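¿Qué es un consulado?

Cuando una persona viaja a otro país puede necesitar ayuda: quizá ha perdido el pasaporte o no entiende un documento. Para atenderla existen los consulados, oficinas que un Estado abre en ciudades extranjeras con el permiso del país que las recibe.
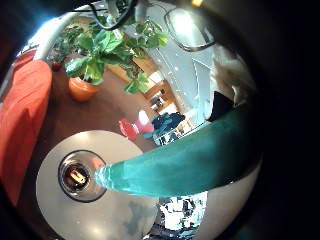 Un disco blanco con un anillo oscuro en el centro.

La embajada se ocupa de las relaciones entre los dos gobiernos y suele estar en la capital. El consulado, en cambio, atiende a las personas — por ejemplo, inscribe a los bebés que nacen lejos de su país. Un mismo Estado puede tener una embajada y dos o cuatro consulados en el mismo país.

© Fundación Gamik, 22/08/2025 | Contacto | Volver arriba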